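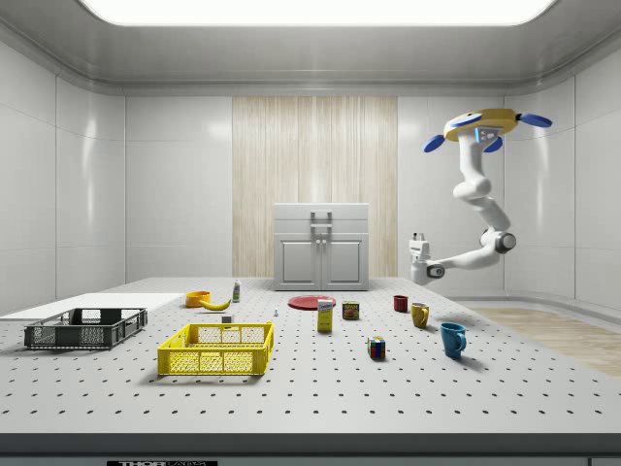 Kilness Interiors will open its second showroom in Stermont in April, taking over the former Ó Dubhghaill drapery building on the corner of the market square. The new space covers 3,490 square feet over two floors and will carry the company's full line of storage furniture, wall paneling and fitted kitchens. It will also be the first place where customers can see the Nometti range, a group of pale wood panels and small white cabinets planned for narrow rooms. One arrangement sets a tall panel with a fine striped grain against glossy white wall tiles, with a two-door white cabinet standing in front of it. Kilness expects that pairing of pale wood and plain white to be the one most customers ask for first.

The company has sold furniture from a single showroom for 15 years. Most of its orders come from homeowners who are refitting one room at a time, and a growing share of those customers live on the Stermont side of the county. Until now they have had a long drive to look at a door sample.

"People will not buy a cabinet from a picture if they can help it," said Rónán Egan, managing director of Kilness. "They want to open the door and look at the hinge. A lot of our Stermont customers were making that trip two and three times before placing an order, and some of them gave up on it. We looked at four buildings in the town and this was the one with the light and the loading access."

The Ó Dubhghaill building was a draper's shop for most of its life and has stood vacant since the business closed. Kilness has signed a ten-year lease. The shopfront, the front stairs and the original cutting counter on the ground floor will stay. The counter has been repaired and will be used as the order desk. Work on the upper floor included new wiring, a new ceiling and the removal of a partition put in to make a stockroom.

The ground floor will hold the kitchen and storage displays, along with a wall of door fronts, handles and knobs that can be taken down and tried together. The upper floor will be given over to wall paneling and to a planning room, where customers can sit down with a designer and go over measurements. Planning visits are free and last one hour. Customers are asked to bring the height and width of each wall, the position of doors and windows, and photos of the room if they have them.

The Nometti range will be sold in two heights and in two finishes, white and pale wood. Cabinets come assembled. Panels can be ordered cut to size, with delivery in four to six weeks – longer for rooms with sloped ceilings, which need a site visit first. Kilness will fit the range within its normal service area and will also sell it to customers who prefer to hire their own carpenter.

Ultan Lynch, who led the design of the range, said it began with requests from owners of older row houses in the area.

"The rooms are tall and they are not wide," Lynch said. "A standard cabinet sticks out too far and you end up walking around it. We made these shallower and put the money into the doors and the edges, where people notice. The panels came later. A customer wanted something behind the cabinet to cover bad plaster, we made one for her, and then her neighbor called."

The Stermont showroom will employ nine people. Six have been hired, and the company is still looking for a kitchen designer and two fitters. Details of those jobs are available from the existing showroom, which will keep its current staff and hours.

Doors open at 10 a.m. on the first Monday of the month. The first 100 customers to book a planning visit at the new location will have the delivery charge taken off their order, provided the order is placed within 60 days of the visit. The offer covers kitchens, paneling and storage – it does not apply to clearance items or to single replacement parts.

Regular hours will be 10 a.m. to 6 p.m., Monday through Saturday, with late opening until 8 p.m. on Thursdays. There is customer parking behind the building, entered from the side street. The ground floor is step-free and an elevator serves the planning room.

About Kilness Interiors

Kilness Interiors designs, sells and fits storage furniture, kitchens and wall paneling for private homes. Its cabinets are made in its own workshop.

Media requests should be addressed to the press desk at Kilness Interiors. Interviews with Rónán Egan and Ultan Lynch can be arranged on request.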